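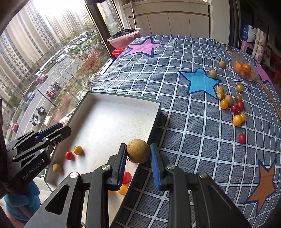

Growing longan from seed in a cold greenhouse - is it worth it?

Plellurar Growers Board > Fruit > Unusual and tender

trelen_ova
Posted 20/04/2025
Hello all. I would like advice about longan. I bought a bag at the market and kept 12 seeds, which I washed and put in damp compost the same evening. Nine have come up and the tallest is now 55 mm. My greenhouse is not heated, but I have a south window in the kitchen where I can keep two or three pots in winter. In my country my aunt had a big tree by the gate and we ate from it every July, so I know the plant a little, but only in a warm place. My questions are: which compost, how soon to repot, and do I have any chance of fruit? Please excuse my English, I am still learning the garden words.

Gareth Dunmore
Your English is fine. Nine from 12 is good going. Fruit from seed under glass in this country, I would say no. They want years to grow up and then a cool dry spell before they flower, and a lot of light after that. I'd keep the best two as leaf plants and use the bench for tomatoes.

brito62
I don't agree with Gareth that it must be one or the other. My lychee lives in a pot behind the cherry tomatoes all summer and they both do well. In October the tomatoes go on the heap and the lychee comes indoors. It has never flowered, I admit, but I like it.

Gareth Dunmore
Well, that is what I said, a leaf plant.

brito62
You said it as if it was a bad thing.

trelen_ova
Thank you both. I have tomatoes too, a red one and an orange one, both cherry size. The orange I find sweeter, but the skin is thick. So I can try the way of brito62. What about the compost? Mine is the ordinary multi-purpose and the top is getting a green colour.

hillside_ann
Green on top means it is staying too wet. Mix in some grit or perlite and water from below. Don't hurry the repotting - wait until you see roots at the holes, because they sulk if you disturb them young. Rainwater if you have it. Ours is very hard here and the leaf tips went brown until I changed.

Gareth Dunmore
Agree with Ann on the water. Not so sure about grit, it makes a small pot dry out too fast on a window sill. Fine bark is better in my opinion.

hillside_ann
I have used grit for years with no trouble, but my greenhouse is damp. Maybe it depends on the house.

trelen_ova
I will do three pots with grit and three with bark, and leave the others as they are. One more thing, is it possible to buy a grafted tree? I saw one advertised but the seller did not answer my message.

brito62
Ask to see the graft before you pay. I bought a "grafted" lychee once and it was a seedling with a nice label. Also check the lowest temperature in your kitchen at night, near the glass. Mine was much colder than I thought.

trelen_ova
I will put a thermometer there tonight.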